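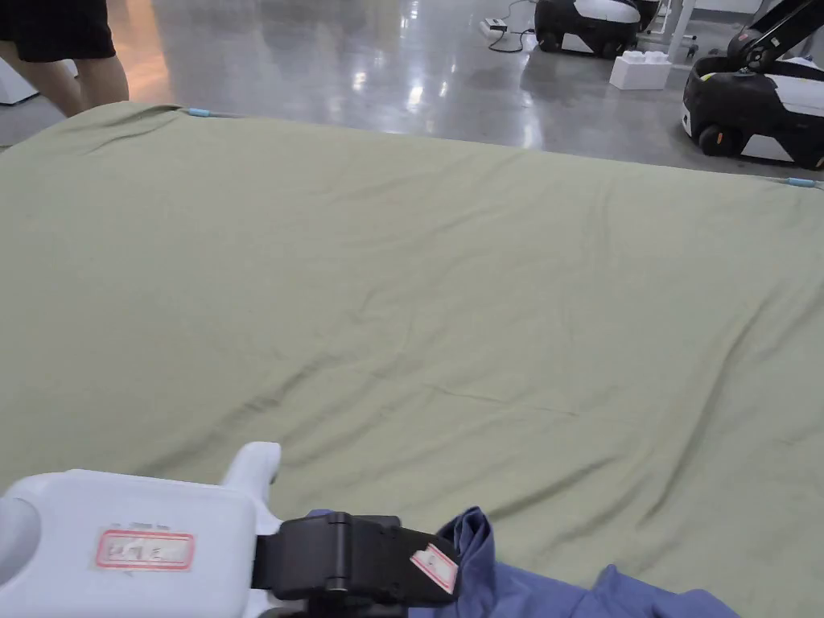 Folding a Shirt on a Bed
A guide for readers aged 7 and over

Clothes that have been folded take up less room in a drawer. A bed is a good place for the work: it is wide, and a sheet makes a clean surface.

1. Find a corner
A crumpled shirt hides its own shape. Pinch one part of the cloth, then draw another corner out to the side until the shirt begins to open.

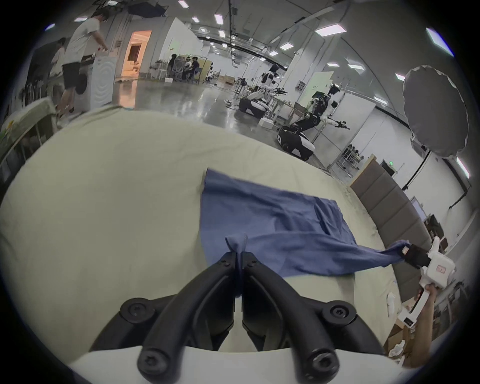 2. Stretch the hem
The hem is the bottom edge of a shirt. Hold it at both ends and pull gently until it is nearly straight. Small wrinkles may then be smoothed from the middle outwards – never tug at the collar.

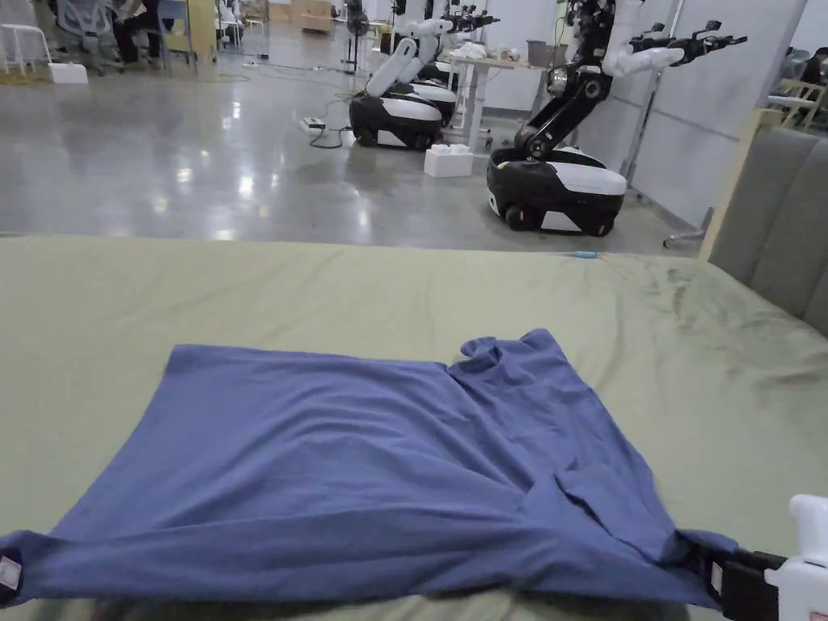
3. Sort the small things
Shirts with buttons need more care, as the sleeves are apt to wander. Move socks to one side and pair them later. Once the shirt is flat, fold in each side, lay the sleeves down the back and bring the hem up to the collar. A beginner may need roughly 20 tries.

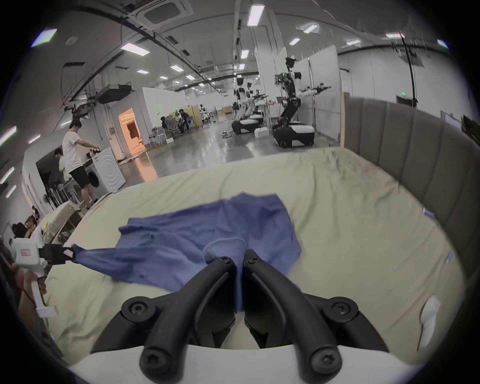 A blue button-up shirt, with a pale grey sock on top.

Comments (3)

Flurora
My daughter is 6 and managed the hem by herself.

Kvam
Please do one on fitted sheets.

Skolik
Used with my class on Saturday. Sleeves are still a problem!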